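How a Robot Learns to Pick Up an Orange
A day out at the Drastlow open house, for curious kids

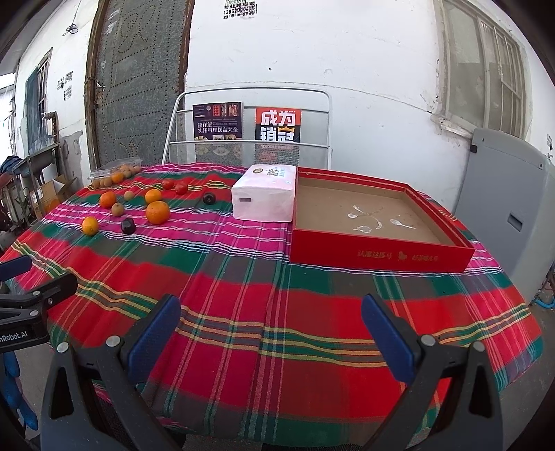 Saadet Altıntaş

Have you ever tried to explain to somebody how to pick up an orange? Try it right now! Most people say "You just... grab it." And then they stop, because what else is there to say?

A robot needs a lot more than that. Last November I got to visit the open house at Drastlow, a workshop where people teach robots to use their hands, and I came home with a notebook full of scribbles and a head full of questions. I want to share the best parts with you.

First, the hands

Robot hands come in all sorts of shapes, and plenty of them don't have five fingers. The kind I saw most has two, and it's called a gripper. Look at the two black fingers reaching toward the table. See the blue pads on the inside? Those are the parts that touch whatever is being picked up.

Two fingers may not sound like much, but try this at home. Make a fist, then stick out only your thumb and pointer finger. Pick up a pencil. Pick up a sock. Now a grape (gently!). You can do an amazing number of jobs with just a pinch. Tying your shoes is another story, and I'd love to hear if you manage it.

A person holds the gripper

This was my favorite surprise of the whole visit. I expected to see robots zooming along by themselves, but a lot of the work is done by people! Somebody holds a gripper like a tool and does a job with it, over and over, while a camera on the tool records everything. Later, a computer studies all those recordings and looks for patterns. How wide were the fingers? Which way were they tilted? When did they close?

It's a bit like learning to bake by standing next to your grandmother at the counter. She doesn't hand you a rule book. You watch her hands, and you watch again, and after a while your hands start to get the idea too.

Why so much fruit?

Fruit is terrific practice! Oranges, kiwis and tomatoes are all roundish, but they aren't at all the same to hold. An orange is big and can roll off when you bump it. A kiwi is small and fuzzy. A tomato can be soft, and if you squeeze too hard you get soup.

Then there's the wrapped package in the middle of the table, like a pack of tissues. A pack like that can bend when you pinch it, so it's a very different puzzle from a piece of fruit. And the big red lid, used as a tray, has sides. Fingers have to come down past the edges to reach anything inside.

Colors matter too. Red, green and magenta stripes make a wonderfully busy tablecloth, and a computer has to figure out which red is a stripe and which red is a tomato. Your brain does that so fast you never notice.

I asked Kuroda, one of the guides, how many times a person might repeat one little job. "I did 212 pickups before lunch once," Kuroda told me. "My arm was noodles." I believe it!

My turn

Visitors over the age of 9 could try a practice gripper. You squeeze the handle and the fingers close. Easy, right? Well, I had 30 seconds to move 6 plums from a bowl to a plate, and I dropped the very first one on my shoe. My problem was that I kept looking at my own hand when I should have been watching the tips of the fingers. The girl after me finished with time to spare and asked if she could do it with her eyes shut. (They said no.)

Try it yourself

You'll need a pair of kitchen tongs, a bowl, a plate, and some things to move: an orange, a rolled-up sock, a spoon, a pack of tissues.

Ask a friend to be the teacher and you be the robot. The robot may only do exactly what the teacher says. "Open. Go down. More. More. Stop! Close." Then trade places. Afterward, wrap a rubber band around each tip of the tongs and go again. Does the spoon still slip?

If you draw a picture of your own robot hand, I'd love to see it. Mine has four fingers and a flashlight.

Words to know

Gripper: a robot's hand, or a tool shaped like one.
Demonstration: showing how a job is done so that someone, or something, can learn it.
Pattern: something that happens again and again in a similar way.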